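How I Keep a Symptom Log for My Disability Claim (and How You Can Start One Tonight)

I put off keeping a symptom log for months, and I really wish I hadn't. My first application for benefits had plenty of medical records behind it, but almost nothing in them said what a regular day was like for me. My doctor's notes said things like "patient reports back pain, stable." Stable! I was lying down most of every afternoon. So if you're getting ready to apply, or you're waiting on an appeal, let me walk you through how I do mine. It takes me a few minutes a day and you don't need any special software.

Quick note first. I'm a claimant who writes a blog, and I'm no lawyer. If you have a representative, ask them before you send in anything you've written, including a log. Mine had opinions about what to include and I was glad I asked.

What you need

I started with a Rusteck spiral notebook from the drugstore because it was there by the register. Anything that stays in one place works. I've also used the notes on my phone, and my sister-in-law swears by a wall calendar with big squares. I went back to paper because typing makes my hands ache on bad days, and I didn't want the log to be one more thing that hurt.

Get a pen that writes easily and clip it to the notebook. I know that sounds fussy, but if I have to get up and look for a pen I won't write the entry.

Step 1: Write down your starting point

Use the first page for the basics. List your conditions the way your doctors name them, your medications with doses, and the names and phone numbers of everyone who treats you. Then write a paragraph about what your last job had you doing physically. How long were you on your feet? What did you lift? Did you have to keep up with a line or a phone queue? I worked in the mailroom at Jindix, and I wrote down that the tubs weighed 28 pounds and that I carried them by hand from the dock.

Do this part while you still remember it well. The work history forms ask for a lot of that detail, and it was such a relief to have it on a page already (I filled out mine on a day when I could barely think straight).

Step 2: Pick one time of day

I do mine at 8 p.m., after supper and before my evening pills make me foggy. Morning people can write up the day before over coffee. Just try to stick with the same time, so your entries cover the same stretch of hours and you're comparing like with like.

If you miss a day, leave it blank and go on. Please don't go back and fill in a week from memory! I tried that once and every day came out sounding exactly the same, and that kind of entry is not much use to anybody.

Step 3: Write what you did and what it took

This is the heart of it. "Bad day, lots of pain" doesn't tell a reader very much. What helps is a plain account of an ordinary task: how long you lasted, whether you stopped, whether you needed a hand, and how you felt afterward.

A typical entry of mine:

"Tuesday. Slept badly, up 2 times with leg cramps. Washed dishes standing, had to sit after 10 minutes, finished sitting on the stool. Changed the sheets with help. Lay down from 1 to 3. Pain 7 by evening. Could not follow the TV show."

That's the whole thing. It isn't pretty writing and it doesn't have to be. 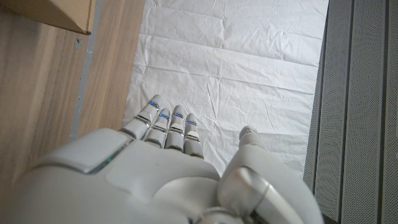

Try to cover sitting, standing, walking, lifting, and using your hands, though you won't have something for each of them every day. If your condition affects your mood or your thinking, put that in too. Did you lose your place reading a letter? Did you leave the store with the cart half full because the noise got to you? Those things matter just as much as a sore back, and they're the ones I used to leave out.

Step 4: Use the same pain scale every time

Numbers are handy, but only if you mean the same thing by them from week to week. On the inside cover of my notebook I wrote what my numbers mean. A 3 is there but I can ignore it. A 5 means I'm changing position all the time. A 7 means I've stopped what I'm doing, and a 10 means the emergency room. I have written a 10 exactly once.

Which brings me to good days. Put them in! I was scared to at first. I thought one entry about a nice afternoon at my niece's recital would sink me. But a log with no good days in it doesn't sound like a real person's life, and you should never shade the truth on anything connected to a claim. What I do is write the good day and then be sure to write the day after. The recital was lovely. I also spent most of the next day in bed, and that's in there too.

Step 5: Track the side effects

Give these their own line. Drowsiness, nausea, dizziness, a dry mouth that makes it hard to talk on the phone, whatever you get. I put an S in the margin so I can find them later. When my doctor switched one of my prescriptions, I flipped back through and could tell her which weeks I'd been napping in the chair. Before the notebook I would have just said "I'm kind of tired," and she'd have typed in exactly that.

Step 6: Add it up once a month

On the last evening of the month I make a little summary on a fresh page. Last time, out of 31 days, I had entries for 29 of them. I count the days I had to lie down in the daytime, the days I needed help getting dressed, and the days I didn't leave the house. I also list every appointment, including the ones I canceled and the reason why.

I use a yellow highlighter for the days I don't think I could have made it through a work shift. My representative told me that was the page she turned to first, so if you only have energy for one summary, do that one.

Step 7: Bring it to your appointments

I almost skipped this step in my own life, and it turned out to be the most useful of all of them. Take your monthly page to the doctor and read a few lines from it when they ask how you've been. I go to the Sembiring clinic over on Vernico Avenue, and my visits there are short, so I mark two or three things ahead of time that I want to be sure I say out loud. Ask if they'll note it in your chart. A limitation that's in your own notebook and in your doctor's records too is in much better shape than one that's only in your notebook.

A few things I'd skip

Leave out complaints about the agency, your old boss, or how long everything is taking. I have a separate notebook for that (it's a thick one). Don't copy in legal phrases you found online either. Write "I can't open jars," the way you'd say it to a friend.

And keep the original. If anyone asks for the log, send copies, and write down what you sent and when. I take pictures of my pages with my phone on the same night I do the monthly summary, ever since I knocked a glass of iced tea over most of February.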